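Work diary, June. Linen and garment folding, Casto room.

Started at 2 in the afternoon. The Flalau inventory lists 3956 pieces for the season, and the white items are to be finished before the colored ones. Folding was carried out on the dark table, one piece at a time, lower edge first.

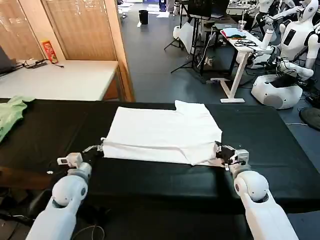
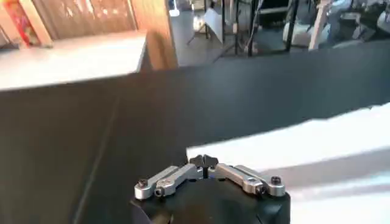
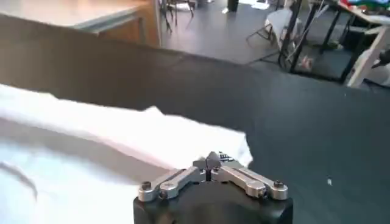
The Voment guideline allows up to 30 pieces per stack. I consider this too high for towels and have written to the Tuncer office to request a lower limit. No reply had been received by closing. The shelf labels also require replacement, as the present ones do not match the inventory. Colored garments are to be sorted tomorrow morning, before the next delivery is accepted.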